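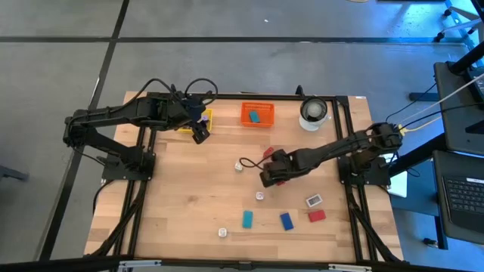
Buy the boring gripper

I've been trying out grippers for most of the summer and into September, and I have an opinion that won't make me popular with the people who sell them. Most of us with a small setup should buy the plain one, spend the leftover money on a second camera and some decent cable ties, and get on with it.

Our table has an arm on each side, blocks and little white cubes all over the middle, a yellow bin and an orange basket toward the back. Nothing fancy. You pick a thing up, you put it in something, you do it again. When Nelli Nurmi and I started comparing fingers, we agreed on 500 picks for each set, with the same arms and the same controller. I was sure the soft, ribbed fingers from Ludell would win. They look so clever! They wrap around things! I had already half written the email to Paavo Partanen asking him to order four more.

Well, they finished with 100 drops. The flat black fingers that came in the box, the ones I'd been making fun of since spring, did a lot better. The soft ones were lovely on anything round, I'll give them that, but a small cube with crisp edges would twist as they closed and squirt out sideways, and then I'd be crawling under the table looking for it (I still owe Arvo Toivonen one cube).

Nelli thinks I'm being unfair. Her point is that we ran the soft fingers at the closing speed we'd tuned for the hard ones, and she's right, we did. We slowed them down for another 500 and they improved. But that brings me to what really bugs me about the way grippers get talked about. Every product page shows the gripper at its happiest, with somebody's patient tuning behind it, and then you take it home and you're the somebody. Tuning time is a cost. Saimi Räsänen at Rirstead told me they spent six weeks on theirs, and she said it cheerfully, like a person describing a kitchen remodel that's over.

I also think we fuss over fingers when the trouble is somewhere else. On our bench it was cables, over and over. An arm has to carry its cable through every silly pose you ask of it, and a loop that's fine when the arm is tucked in will tug on the wrist when it reaches for the far bin. I lost a whole afternoon blaming the Brimadach controller for a twitch, read through 1000 lines of log, and finally moved one loop a couple of inches. Twitch gone. I haven't told Brimadach support, who were very nice to me.

Then there's the camera. We had ours mounted low at first, and a bulky gripper hides exactly the block you care about at exactly the moment you care. Slimmer fingers would help, sure. So would moving the camera up, and that took Paavo ten minutes and a hex key.

If you're packing peaches, go buy the soft ones, and please send me some peaches. For blocks and boxes and other stuff with corners, I'd stick with flat fingers and keep the receipt for everything else. Nelli is writing her own piece arguing the opposite, and she's asked to borrow my drop counts for it.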